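## 3. Settlement terms

The Prolisar case was filed by pharmacies in Drurosham over the pricing of Vilex, a generic blood pressure drug. We coded 34 court filings by claim type and remedy sought. 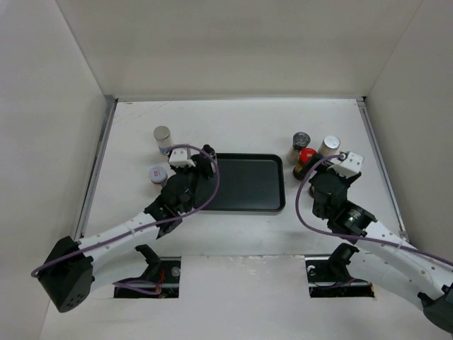 *Figure 2. Tray on the white work surface, left gripper at its edge.*

Eight filings asked for refunds – the rest sought damages only. The final deal covers some 300 pharmacies and caps each claim at $1,000. Tanguy, the distributor, settled separately in December and is left out of Table 4.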